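7/28/24

Four hours in the public gallery (and I'd go again)

I have now been to court. Not in trouble, I should say straight away! I sat on a fold-down seat at the back with a cheese roll in my bag and watched other people's trouble for most of a day, and I've been boring everyone at home about it ever since, so it's your turn.

It began with a letter in the local paper complaining that hardly anyone goes to watch the courts any more. I'd half assumed you needed a reason, or a pass, or a relative in the dock. You don't. Most hearings in the magistrates' courts are open to anyone who turns up and behaves, and the same goes for the Crown Court. There are exceptions (youth courts, most family cases, the odd hearing where a judge shuts the doors) but for the ordinary run of things you walk in, have your bag searched and ask an usher where to sit.

So I caught the 63 from Hebden, got off one stop too early because I was reading, and arrived hot and cross. The security man took my water bottle, made me sip from it, and gave it back. I rather enjoyed that. The lists were pinned up by the stairs, page after page of names and charges in tiny print, and I stood there for ages feeling like a nosy neighbour. Court two had the longest list, so I went to court two.

What struck me first was how quiet it is. On television everybody booms. In real life the solicitor mumbles to the bench, the bench mumbles back, a clerk types, and you sit at the back with your hand cupped round your ear like somebody's gran. If you go, sit as far forward as they'll let you. There was a glass dock down one side, and when people spoke from inside it I caught perhaps one word in three.

And it's fast! The first case was a man who hadn't paid a fine. The fine was for something years old, it had grown with costs, and he owed 300 pounds. He'd brought his payslips in a sandwich bag. The magistrates asked him what he spent on food, on rent, on his phone, and whether he smoked, all in front of strangers, and then gave him longer to pay. Start to finish it took less time than my wait for the bus. He said thank you three times on the way out.

Then driving without insurance, then a shoplifting (cheese and razor blades), then a neighbour dispute that had got as far as a broken fence panel and was put off until August for want of a witness. The fence panel people looked furious. Both sides had taken the day off work, both had come with family, and the whole thing was over in the time it takes to find a date everybody could do. I've since read a bit about delays in the courts and it all sounds rather dry on the page. It isn't dry when you're looking at a woman folding her good coat over her arm and being told to come back.

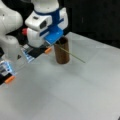
Two white robot arms, the nearer one with an orange fingertip.

The part I keep thinking about came after lunch. A young woman was up for a first offence, nothing violent, and she had no solicitor. The clerk – they're called legal advisers now – explained every step to her in plain words. What guilty means, what happens if you say it, what happens if you don't, that there was a duty solicitor in the building and she could see one first. She went off, and she came back an hour later and stood up straighter. I don't know that it changed her result at all. But I'd never thought of that job existing, somebody whose work includes making sure the person on the wrong end of things understands what is being said to them. I wanted to clap. You're not allowed to clap.

I should be fair about the less cheering side. The building is in a state. There was a bucket on the landing, one of the lifts was out, and the only vending machine took my pound and kept it. The video link to the prison dropped out twice, and while it was down everyone simply sat and looked at a blue screen. An interpreter had been booked for the wrong language, so that case went off as well. I don't blame anyone I saw in the room, who were all getting through it as best they could, but somebody higher up decides what gets mended and I'd like them to spend a morning on that landing.

Another thing that bothered me: apart from families, I was the only one watching. The press bench had a lovely brass plate on it and a box of tissues where a reporter might have been. I used to skim the court pages in the paper and feel a bit grubby for it. I've changed my mind. A short, dull, accurate report of who was charged and what was decided is a public service, and when it goes, all that's left is rumour in the Facebook group, which I can tell you had the fence panel down as an arson by teatime.

A few practical bits, for anyone tempted. Turn your phone off completely. No photos and no recording anywhere inside, and they do mean it. You can take a notebook. Don't worry about bowing, although some people nod to the bench when they go in and out, and I found myself doing it by the end. Go in between cases if you can. Take a cardigan, even in this weather. And if a case is upsetting you, it's fine to slip out, and I did once.

My sister asked whether it felt wrong, watching. A little, yes, for the first ten minutes. I was looking at people on a horrible day and I'd gone home by the time some of them were still waiting for a lift. But the other choice is that it all happens with no one looking, and I like that much less. I think we'd grumble more usefully about sentences being too soft or too hard if we'd sat through a few. I certainly came in with opinions I couldn't quite find on the bus home.

Next I want to try the Crown Court, where there'll be a jury and wigs, and I'm told the seats are padded. After that, maybe an inquest, if I can face it. If you've been to either, do leave a comment and tell me how early I need to get there and whether there's anywhere decent nearby for a sandwich – the café opposite the magistrates' was shut.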